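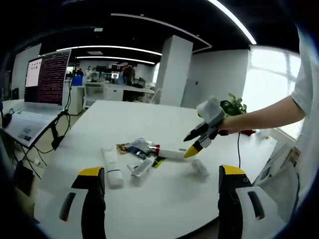
11/01/2025

OK, equipment money. Daithí wants the list before he talks to purchasing, so I'm writing it down while I still remember what we said over lunch.

We have 3 of the hand-held grippers in working order and I want 2 more. Storeck quoted $600 each, cables included, which is a lot nicer than the Gerner quote (that one came to $1122 per unit once you add the mount, and the mount is extra, which they only mention on page two!). I'd go with Storeck. Their lead time is longer but we can live with that, we waited all of September for the last order and survived.

Fingertips are the thing I really want to stock up on. The yellow tips are the part we go through, and I'm tired of ordering them a few at a time and paying shipping over and over. Put me down for a box of 40. If Mohmand still sells the black fingers separately, get a spare set of those too. Daithí thinks we can print them ourselves. Maybe! I tried one last spring and it was sort of OK for boxes and terrible for anything round, so I'm leaving the bought ones on the list.

Two-person sessions at the round table: I like the table, you can get at it from any side, and with one gripper each we both still have room. The laptop stand is fine where it is, but the cables hang down to the floor and I keep thinking about my foot and one of those cables. Add cable clips, a short power strip and a longer USB lead. Cheap stuff, it can go on the small purchases card.

Objects cost next to nothing. Tubes with caps, small cartons, crinkly wrappers, clear plastic packaging, little cylinders. I'd like more see-through things and more squashy things. I'll do a drugstore run and keep the receipt this time.

Not buying: the Rasach arm. I know, I know. Lovely demo, but it would eat the whole budget and then we'd need a bench for it. Ask again next year.

To do: get the Storeck quote in writing, ask Daithí which account the tips come out of, find out if the Gerner people ever fixed their invoice.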